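Jolance opens its wallet for spare fingers

By Jayanthi Kamath

I spent Thursday morning at Jolance, our little parts and kitting shop, where the talk was all about money. The robot budget for next year is due in August, and Kosmas Kontogiannis has $2,000 to spread over everything that wears out or goes missing!

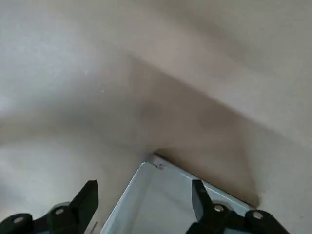 Gripper fingers are top of his list. Trorberg wants $520 for a set and Hirnton wants $800, but the Hirnton ones come with the screws and a longer warranty (Kosmas keeps going back and forth, and I think he'll end up with Trorberg). He'd also love more of the divided cases, the kind with a metal rim and a latch, so the small stuff can be packed for the field crews by the arms.

Chrysoula Lazaridis would sooner put the money into training. She has 9 people on her shift and only two of them can teach the arms a new pick, so I can see her point too.

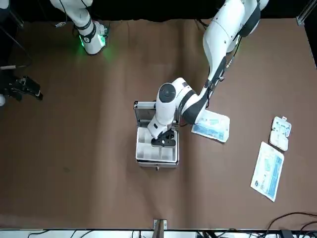 What happens next

Both wish lists go to Eftychia Tzavaras, who signs the orders. I'll post the final numbers when she's done with them.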